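May, 6:40 a.m.

Sorted the denim shelf before work. The Parnton bin is down to the pieces I kept deferring: two overshirts with frayed cuffs, a skirt with a failed zipper, and the light blue item with patch pockets. Started with the last one, as the pockets are the question.

Measured stitch length against the steel rule on a scrap from the same lot. It came out slightly longer than my machine default, so I reset the dial and ran three test lines on a double thickness. The second was acceptable. Thread is the tan Vovix polyester, 258 on their card. The golden one next to it reads too orange under the bench lamp.

Pocket edges carry a double row of topstitching. The upper corner is where the strain goes, and where I want a bar tack, 2 mm wide, dense, same tan.

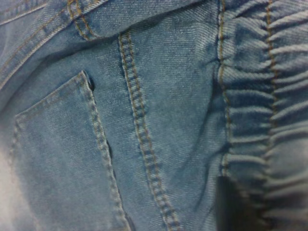

Mulugeta Tilahun wrote back at lunch that a bar tack on faded twill always shows as a dark block, and that he would back the corner from the inside with a scrap of light cotton and leave the face alone. He has used that fix on work pants and prefers it to anything visible. He also thinks I press too hot.

He may be right about the backing. Tried it on the scrap: cotton square, edges pinked, caught down by hand along the existing seam allowance. Took 20 minutes. The face stayed flat. Pulled hard on the corner and nothing shifted, though a scrap is a poor stand-in for a pocket with keys in it. Iron down one setting.

Remaining: needle change (a 100 jeans needle, the 90 skipped at the yoke on the last job), more tan thread, cuffs on the first overshirt. Bobbin tension still drifts after a full bobbin. Oiled the hook race, no difference yet. Ilango Thomas wants the skirt back before his sister's visit, so the zipper goes first tomorrow. Bin to be relabeled; the tape has come off again.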